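Which Grabber Wins? Testing Robot Fingers on Trash

Picking up a candy wrapper. Easy, right? You do it without thinking. For a robot hand it's one of the hardest jobs in the house!

Why? Wrappers are thin. They crinkle. They change shape when you squeeze, so the robot can't just learn one shape and be done.

At Prendotside we try out grippers. A gripper is a robot's hand, mostly with two fingers that pinch. Ye-ji Geum runs the tests and she is very picky. Same trash, same towel, every gripper gets 10 tries per wrapper. Drop it and it counts as a miss. No do-overs.

First up, hard bare fingers. Great on boxes. On foil, not so great, it slid right out. Score: 2... no wait, Ye-ji says 9 misses, so 1. Oops.

Next, fingers with soft pads. Pads squish a little and hold on, kind of like the botom of your sneakers.

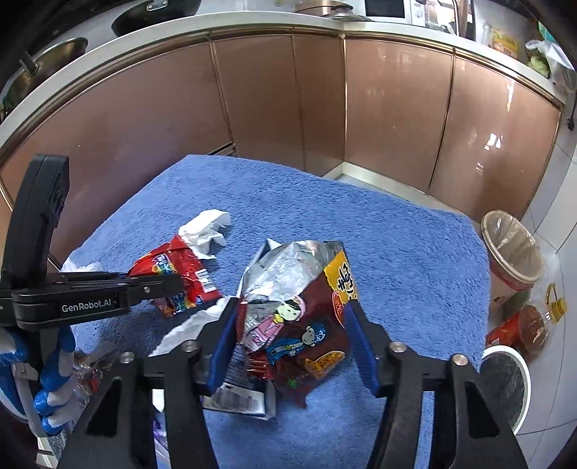

Then there's how hard to squeeze. Too soft and the bag falls. Too hard and it bunches up and pops out sideways. People are realy good at this becuase skin can feel tiny slips.

Try it at home! Put on thick mittens. Now pick up a candy wrapper with one finger and your thumb. Now tape a bit of sponge on each mitten and go again. Which was better? Write down your score.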